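Cómo plegar y guardar cajas de cartón grandes

Las cajas de mudanza ocupan mucho sitio si se dejan montadas. Plegadas y atadas caben detrás de una puerta y sirven para otra ocasión. Con una caja grande se tarda un par de minutos.

Material

Un cúter de hoja corta, cuerda de algodón, un rotulador y un trozo de suelo liso y barrido.

1. Vaciar y revisar

Saque todo el relleno y pase la mano por el fondo. Las grapas se quitan con unos alicates. Si el cartón está húmedo o huele a moho, va directamente al contenedor.

2. Abrir las solapas

Corte la cinta por la junta, con la hoja casi plana para no marcar el cartón. Empiece por el fondo y siga por la tapa. La cinta de los bordes se puede dejar si la caja se va a guardar; para reciclar conviene retirar los trozos largos.

3. Aplanar en el suelo

Tumbe la caja y empuje dos esquinas opuestas hasta que las paredes se junten. Doble después los paneles largos por la línea marcada de fábrica. Si un panel tiene una arruga en el centro, se quedará algo levantado: presione desde el doblez hacia fuera, con la palma abierta. En las piezas con ranuras troqueladas no apriete encima de los cortes, que es por donde se rasga el cartón. 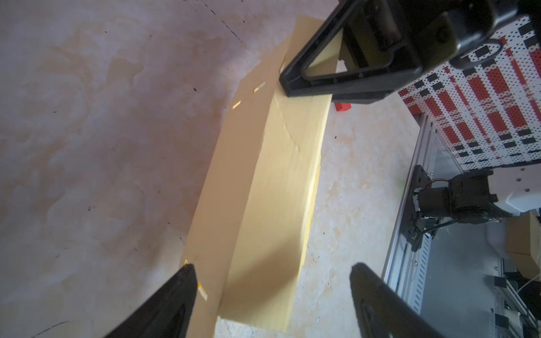 4. Atar los paquetes

Junte piezas de tamaño parecido, hasta 17 por paquete si son de cartón fino. Pase la cuerda en cruz y haga el nudo en el canto. Anote con el rotulador las medidas de la caja montada.

5. Guardar

De pie, en un sitio seco y separadas de la pared. En el almacén de Drusberg las dejamos sobre dos listones y aguantan bien el invierno.

Texto: Lwazi Ndlovu. Revisado el 10/10/2018.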